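Let people be bad at it first

I've been teaching robots by remote control for long enough now that I have opinions, and the main one is that we stop too early. We don't stop collecting too early (we collect plenty, my last set had more than 600 runs in it). I mean we stop being interested in the person holding the controls about an hour after they sit down.

Here's how it usually goes. Somebody new comes in, we give them the controllers, they fumble around, everybody laughs kindly, and all of it gets thrown out. Then they get smooth, and from then on every run counts. I did it this way for two years at Yeo and never questioned it. Smooth is good, right? The robot should learn from smooth!

Well, sort of. The thing about a smooth operator is that they've quit getting into trouble. They come down on the can from the same angle every time, they close at the same height, and they're off. Train on 2000 of those and you get a robot that looks gorgeous until a box is turned a little the wrong way, and then it has no idea what to do with itself. It has never seen anyone nudge a box straight or back off and try from the other side. My beginners did that constantly, and I deleted them.

When we moved over to the Condik setup I started keeping the messy runs, as long as they ended up where they should. Groceries on a table, two arms, you drive both. I asked people to go ahead and miss, and then fix it without resetting. Some of them hated this – it feels like being told to sing off-key on purpose – but the recoveries are the part I'd pay for.

I'll give the other side its due. Keep everything and you also teach hesitation. I've watched a trained arm hover over a can of soup for ages, and I knew exactly whose hovering that was. (Mine.) So somebody has to sit there and sort, and sorting is dull, and it takes me until 5 in the afternoon on a day I meant to finish at lunch.

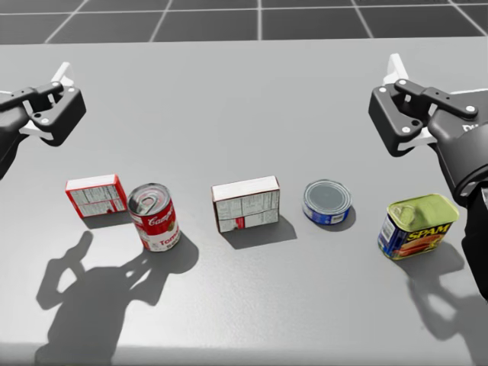 The two-arm part makes all of this worse, by the way. With one arm a beginner is clumsy. With two they forget one of them exists, and it just parks somewhere while the other does all the work. I used to toss those as well. Now I keep a few, because deciding which arm should go is a real part of the job, and I'd like the robot to see more than one person's answer to it.

Somebody from Drutard told me over coffee that they only hire operators who test well on day one. I get it, I really do, the numbers look better by February. I'd still take the fumblers, and I'd hit record before they've figured out which hand is which.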